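Section 6: Listing a property on Prestari without handing over more than you need to

This section assumes you have set up your seller account and confirmed your address. If the address check failed, go back to section 5. Trying again with a different spelling of the street rarely helps.

6.1 Getting the instant valuation

1. Open the Seller tab and choose New listing.
2. Enter the postcode and pick the property from the list. Flats in converted houses are often missing. Choose Enter by hand if yours is.
3. Fill in the number of bedrooms, the floor area and the tenure.
4. Press Value my home.

Note: the figure on the next screen is a guess made from past sales nearby. It hasn't seen your kitchen or your damp. When Divya Kurian ran the same Dornport terrace through it in September, changing only the floor area by a single square metre, the figure moved far more than any buyer would have. Write it down by all means, but get two local agents round before you believe it.

5. On the Offers screen, leave the box marked Share my details with partner buyers empty. It is ticked when the page loads. Untick it, scroll down, and check that it has stayed unticked before you press Next.

Caution: partner buyers will ring. They may name a good price early on and bring it down close to exchange, when you have already paid for removals. The word "guaranteed" on their pages covers the speed of the offer. Read what it says about the amount.

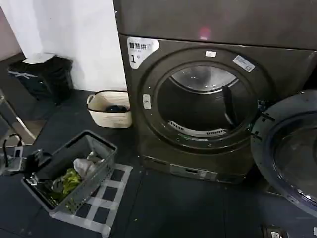
6.2 Choosing a listing package

1. Choose Basic or Plus. Basic costs 485 and is charged whether or not the property sells. Plus adds a premium spot in the search results, which we could find no proof of anyone looking at.
2. Set the listing period. The shortest is 11 weeks.
3. Turn off Renew automatically. The switch is under More options, in grey.
4. Read the withdrawal terms. You can cancel within six days of paying, in writing only. The chat window does not count as writing, whatever the chat window tells you.

6.3 Adding the property details

1. Type your own description. The Suggest text button calls most rooms "generous", and you are the one who answers for it if a buyer complains.
2. Add up to 19 photographs.
3. List fixtures and fittings one by one, marking each as Included, Not included or Open to offers. Leave nothing blank. Blank entries are shown to buyers as Included.
4. Upload the energy certificate.

Note: the older Skoviddale form is still accepted for fixtures, but its entries for sheds and garden walls do not carry across. Check them by hand.

6.4 Before you publish

Save a copy of every page as you go. The preview changes once the listing is live and you can't get the old one back. Then press Publish, sign out, and look up your own listing as a stranger would. If your phone number is showing, go to Privacy and switch it off there. The switch on the listing page itself does nothing that we could detect.

Section last checked 2024-04-08. Menus may have moved.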